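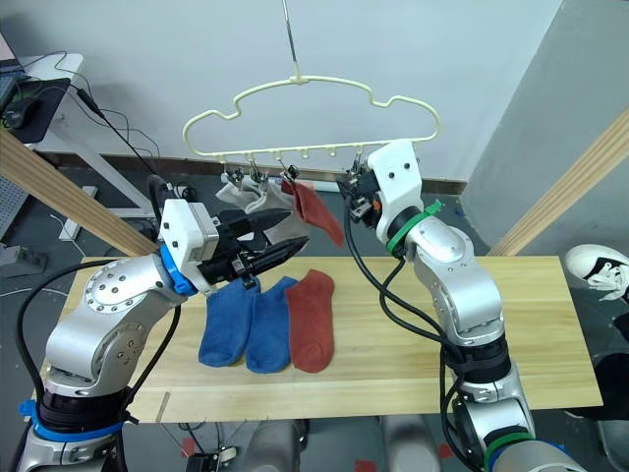

Ticket 452: Duplicate air tracks on watch room display, Lenholm fuel terminal

4 min read

Opened by: Nomvula Shabalala, site security
Assigned to: Ieuan Dafis, Cemska support
Priority: High
Status: Closed, with one follow-up
Opened: Wednesday, June 26, 2024

Reported problem

The air watch display at Lenholm is showing two tracks for a single aircraft. It started after the software update to the north mast radar. Single drones and light planes come up as a pair, a short distance apart, moving the same way. The army liaison post gets its feed from our display and has called twice asking if we have two aircraft over the tank farm. Guards are having to go outside and look up before they can answer. We need this fixed before the next joint exercise.

Equipment

Two Mavex short-range radars, north mast and jetty mast. One Powell camera on the control building roof. Cemska track server, one display in the watch room, one feed out to the liaison post.

First reply (Ieuan Dafis)

Please check these and write back with what you find:

1. Does the double track appear when only one radar is switched on?
2. Is the gap between the two tracks always the same size?
3. Do both radars show the same time on their status pages?
4. Was either mast moved or serviced during the update?

Please don't delete any tracks by hand while we are looking at this. The server writes each one to the log and we need the raw list.

Site answer (Nomvula Shabalala)

1. No. With either radar off, we get one track.
2. No. Slow drones show a small gap. The light plane that comes up the coast in the mornings shows a big one.
3. They do not match. North mast is nine seconds behind jetty mast.
4. Not moved. The technician restarted north mast after the update and left.

Log sent as an attachment. The clearest case is the plane on bearing 295 from the control building.

Finding 1: clock

A gap that grows with speed points to a timing fault. The north mast radar was set to take its time from the site clock on the local network. The update put that setting back to the factory value, so the radar has been running on its own internal clock. The server receives a position from each radar, compares them at the same stamped time, finds them too far apart, and draws two aircraft.

Action: time source on north mast set back to the site clock, radar restarted, both status pages checked. They now agree.

Result: the big gaps are gone. Site reports that some slow drones are still doubled when they are low over the jetty. 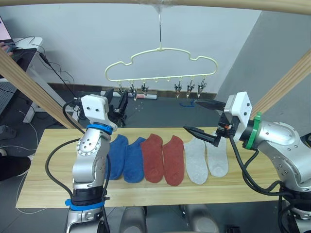
The remaining doubles came from the matching rule on the track server. It has a distance limit, and two reports closer than that limit should be joined as one aircraft. Our limit at Lenholm had been tightened in January, when Thodoris Katsaros was trying to separate survey drones flying in close formation. I asked the site to turn on source coloring and sort the raw list so that reports of the same aircraft sit next to each other, the way the socks on the board are laid out, two blue, then two rust-red, then two light gray. Sorted like that, the unjoined reports were easy to find. All of them were below the jetty lighting towers, where the two radars disagree most on position.

Action: distance limit put back to the value in the site plan. Server restarted during the shift change, with the liaison post warned by phone.

Test

Arwel Rowlands flew the site drone from the main gate to the jetty and back, first at a normal height and then low along the loading arms. The watch room called out what it saw. One track on the display for both runs. The liaison post confirmed one track on its feed. The Powell camera followed the drone on both runs without jumping to a second target.

The alarm zone was also tested. It is set at 1000 meters from the tank farm fence, and the alert sounded once for each entry.

Site comment (Nomvula Shabalala)

Looks good from here. Night shift had no double tracks. The liaison officer has been told and has no further questions. Can someone make sure the next update does not reset the clock again?

Follow-up

Mitiku Lemma will add the time source and the distance limit to the settings sheet that gets checked after every update. The same check is to be run on the jetty mast before its own update goes in. Until then, jetty mast stays on the old version.

Closed by Ieuan Dafis. Reopen under the same number if double tracks come back.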